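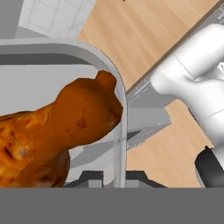 Reading time: 3 minutes

How does a radiator get warm?
A guide for younger readers from the Gremus Heating Service, Mestville

On a cold morning, many homes in Mestville are warmed by radiators. A radiator does not make heat by itself. The heat is brought to it by water, which travels through pipes under the floor and behind the walls.

Where the journey starts
The water is heated in a boiler. Many boilers burn gas, and the flame warms a metal part with water flowing through it. The used gases leave the house through a pipe called a flue. A flue must never be blocked or covered.

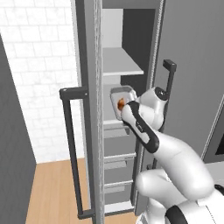

Refrigerator with its doors open

Round and round
A pump pushes the hot water along the pipes. In some homes the water leaves the boiler at 50 degrees Celsius; in others it is hotter. It flows into each radiator, gives some of its heat to the metal, and goes back to the boiler to be warmed again. The same water is used many times – it is not the water that comes out of your taps.

The metal warms the air beside it. Warm air rises, cooler air moves in to take its place, and the heat spreads through the room.
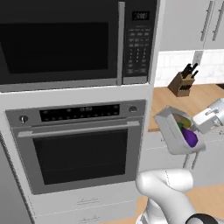
Built-in microwave above a wall oven

Who decides how warm it is?
A small device called a thermostat measures the temperature of the air. When the room is warm enough, it tells the boiler to stop. Many radiators also have a valve at one end, with numbers on it. A low number lets in less hot water.

Why does a radiator gurgle?
Sometimes air is trapped inside. An adult can let it out with a special key. This is called bleeding the radiator.

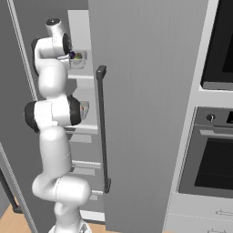 Small container on an upper shelf

Staying safe
Do not touch the boiler or its pipes. Do not sit or climb on radiators. Tell an adult at once if you smell gas or hear an alarm. A gas boiler should be checked by a qualified engineer every 12 months, and our engineers are busiest with these visits in September.

Words to remember
Boiler: the machine that heats the water.
Flue: the pipe that carries used gases outside.
Thermostat: the device that measures how warm a room is.

Page last reviewed: June 3, 2024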